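## Setting up a bench for the Virnell kitchen arm kit

Clear the counter before calibrating. The Virnell hire kit is rated to a 600 g payload, so a loaded dinner plate is already near the limit.
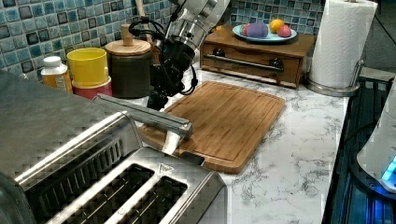
*By the Merkent bench notes desk, updated September*

Use a cutting board with a juice groove as the work zone. Keep the four-slot toaster unplugged – the arm has no heat sensing. Store canisters and the paper towel roll along the back, then re-run the reach check.

- Speed: start at 77 mm/s.
- Plates: soft toy fruit first, real fruit later.
- Cables: leave slack at the gripper end.
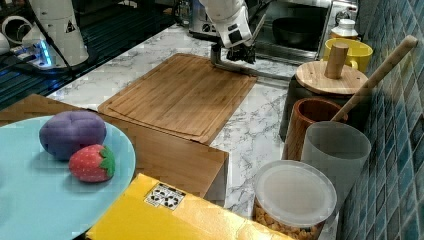 Raising the board on a box shortens the downward reach. Re-enter the surface height afterwards; the kit does not detect it. Hire is $167 a day, plus a $2000 bond. Wipe the fingers with a damp cloth, no solvent.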